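Ticket 1115
Subject: Mobile whiteboard, marker won't wipe off
Raised by: Nosipho Mnguni
Status: Reopened

N. Mnguni
Black marker is ghosting on the rolling whiteboard. Wiped with the felt eraser, then a damp cloth. Lines still there. Can we have a new board?

D. Mabaso
Sounds like permanent marker. Please use the Grirketti spray, leave it on for 6 minutes, wipe with a dry cloth. Closing.

N. Mnguni
Reopening. It is not permanent marker, I bought the pens myself. And the spray has been in the cupboard since March, so forgive me if I doubt that it's the missing step. Did it anyway. Most of the writing went, a few marks didn't.

D. Mabaso
Which marks? Supplier (Nkosi) will only look at it if the surface is faulty. They say the coating is good for more than 22 years.

N. Mnguni
I'd like to see the board they tested that on. What's left is a long thin line near the upper middle, a shorter dash lower down to the right of it, and another short one further right that is quite faint.
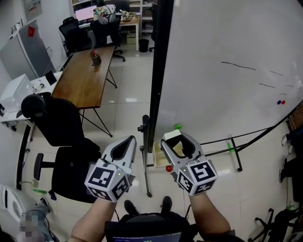 I also tried going over the long line with fresh marker and wiping straight away, which Kylie Halliday swears by. Slightly paler, if I'm generous. She says it's gone. It hasn't.

The magnets stick perfectly well, before anyone asks, and the casters roll. I don't want the stand replaced, only the panel.

D. Mabaso
Nkosi quote 109 for a panel if they decide it's wear. They suggest a second round of spray first.

N. Mnguni
Of course they do. Will try once more, but please leave this open.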